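Where Do Old Gadgets Go? A Survey of Our Dorm
Student project report, Environment and Everyday Life
Group: Diane Marchand, Firouzeh Hosseinzadeh, Normunds Petrauskas
Written up by Diane
December 15, 2022

Why we picked this

My desk drawer has two dead phones in it, plus a toothbrush that stopped buzzing sometime last year. When I said this in class everybody started listing what was in their drawers, and that was pretty much our topic! We wanted to know what students do with small broken electronics, and why so much of it never leaves the room.

What we did

We put a paper survey in the mailboxes at Uibo Hall, which has 661 residents, and set out a drop box by the laundry room. The survey was one page. Firouzeh wanted more questions about money and I wanted fewer questions period, so we met in the middle. Normunds built the box out of an old bookshelf and painted it green (it still smells like paint, sorry to the first floor).

We also talked to Dalia Tamošiūnaitė, who runs the Skumetti repair shop across from the bus stop. She was so generous with her time – we asked for ten minutes and stayed until closing.

What people told us

Most people who answered had at least one broken thing they were holding on to. Earbuds came up the most, then chargers, then phones. The reasons were all over the place. Some people are worried about the photos on an old phone. Some think they'll fix it someday. A lot of them just wrote "don't know where to take it," and that one bugged me, seeing as the town drop-off is on the same bus line we all ride to get groceries.

The box filled up faster than we expected, mostly with cables. Somebody also put in a full-size waffle iron, which we had to carry down to the drop-off by hand. In the snow.

What Dalia said about repair

Her main point was that small things are hard to open. She showed us earbuds that are glued shut and a speaker with screws hidden under the rubber feet. She'll fix a lamp or a radio happily, but with the tiny stuff the labor costs more than a new one. She keeps good motors and switches in coffee cans and reuses them when she can.

Small parts, sorting trays and bins

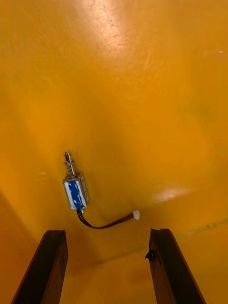
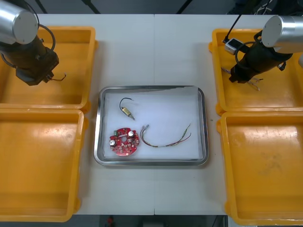
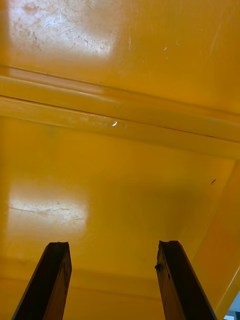
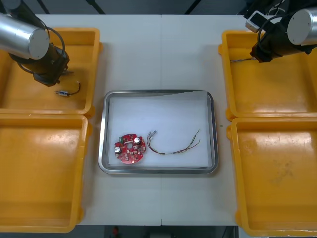 What went wrong

We handed out the survey the week before finals, which was a dumb idea and completely mine. Plenty of people never gave it back. We also forgot to ask how long folks had been keeping their stuff, so we can't say anything about that. And a paper survey probably misses the people who never check their mail – my roommate being one of them.

What we'd do next

Normunds wants to leave the box up through spring and put a bus map on the lid. I'd like to try a fix-it night with Dalia if the hall office lets us use the lounge. Firouzeh is rewriting the survey now, with the money questions back in.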